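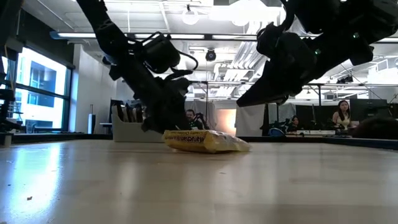 Fig. 1. Yellow bag on a light wooden tabletop.

Wurnwood Catalog Metadata

README for version 7

This is the release and track listing for Wurnwood Records and its two sublabels, Ernik and Berrada. It covers vinyl, CD and download editions. No audio is included, and neither is sales data.

Contents

releases.csv – one row per edition, 206 rows
tracks.csv – one row per track per edition
people.csv – artists, remixers, engineers, with alternate spellings
notes.txt – anything that didn't fit a column

All files are UTF-8, comma separated, with a header row. Dates are year-month-day where the day is known and year only where it isn't.

Where the data comes from

Most rows were typed in from sleeves and center labels. Run-out etchings were copied by hand and are in the matrix column exactly as scratched, including the mistakes. Digital editions came from the delivery sheets the label sent to its distributor. Where sleeve and sheet disagree on a track title, the sleeve wins and the other version goes in alt_title.

Test pressings and white labels are included only if they had a catalog number. There are 36 of them, marked WL in the format column.

Known problems

Track lengths on the early Ernik twelves are as printed, and some are off by a minute or more. Don't use them for anything that needs timing.

Berrada skipped catalog numbers 11 through 14. The gap is real and no rows are missing.

The artist name Jilar covers two different acts. One is a duo on Wurnwood, the other a solo producer who had a single release on Berrada. They have separate IDs in people.csv, so join on the ID and not on the name.

Pressing quantities are blank for most rows. We filled them in only where there was an invoice, and some 50 rows have one. 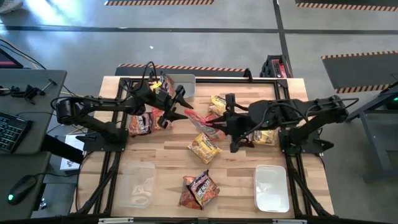 Latifa Badawi asked why remixers are listed apart from the main artist when the sleeves often run them together, and said it breaks her import. The split is staying, but tracks.csv now has a display_credit column with the full line as printed. Use that if you only need text.

Changes since version 6

Added display_credit.
Fixed B-side order on three Ernik releases.
Removed a duplicate of the Berrada sampler CD.
Label codes are now stored as text, which keeps the leading zeros.

Use and corrections

Free to use and share with credit to the Wurnwood catalog project. Sleeve art is not covered. Send corrections to Apolinar Ibarra with the catalog number and, if you can, the etching from both sides. The next update is planned for June.

Last edited 27th November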